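Search this notebook Enter keywords Go

April 7, 2023

Marmalade, batch two. Etenesh Tamiru brought in the last of the Sevilles from her freezer (she'd had them put by since February, bless her), and we finally got to try the longer soak we've been talking about for weeks. I'm writing this up while the jars are still ticking on the rack, so forgive the sticky corner.

Fruit weighed 800 g after trimming, peel cut by hand, pips tied in muslin. I gave it 500 g of sugar to start and held back another 100 g in case it came out too sharp for Mitiku, who likes his breakfast sweet. In the end it all went in. The Jitaru pan is lovely and wide and boils down much faster than the old one — I'd turn the flame lower next time, as the bottom was starting to catch.

Set was soft at the first cold-plate test, better at the second. Yield was 445 g in the small jars plus a bit in a cup that we ate with spoons, standing up!

Peel is tender all the way through now, so the long soak stays. Color a touch darker than batch one, and I rather like it. Mitiku Feyisa says it's too bitter still, but he went back for more.

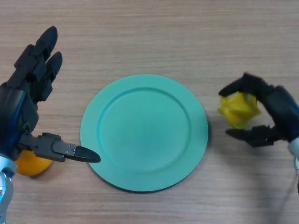

Next time

Try sweet oranges for a third of the weight. Ask Etenesh where she got that muslin. Buy more Filport lids, the wide ones, and soak the labels off the old jars the night before.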